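Zusivell Tabletop Clearing Set

README, August release

What this is

Zusivell is a set of short recordings of people's small items being sorted and cleared from a table. It was put together at Vasolholm by Zerrin Tatlı and Farah Chin. This file covers what is in the folders, how the sessions were laid out and what to watch for when using them.

Contents

255 sessions, each in its own folder
90 of these have a written note on the order in which things were put away
12 item groups, listed in items.txt
One still per session, named after the folder

The table

All sessions use a light wooden table with the grain running lengthwise. The floor beside it is grey. We did not use a cloth or a mat. The top was wiped down every Thursday before the first session, and scratches that appeared over the summer were left alone.

The items

Most things came from two household drawers and a desk. They are small and ordinary: pegs, bottle tops, erasers, bits of stationery, a few kitchen odds and ends. Larger things were left near the far end or the sides of the table so that the middle stayed free for sorting. Items were not fixed down and many ended up in a different place from where they started.

Labels

Labels give the item group and the main colour. Where an item could not be made out, it is marked "unclear" and keeps its colour if that can be read. Please don't replace "unclear" with a guess from a neighbouring session, as items were swapped often.

Known problems

Stills were not picked for sharpness. Some are badly blurred.
Sessions after number 200 use the Soylu naming scheme. Earlier ones use Plerkel names. names.txt maps one to the other.
Shadows under small items were sometimes labelled as items in the first version. We have corrected the ones we found.

Corrections

Send the folder name and the line to change to Farah Chin. Questions about the item groups go to Zerrin Tatlı.

Sample still
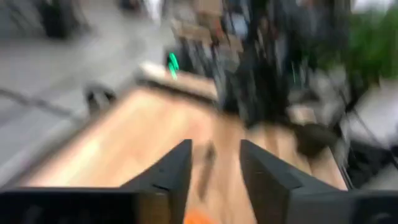 Wooden tabletop with motion blur. Small orange item at the bottom, group: unclear.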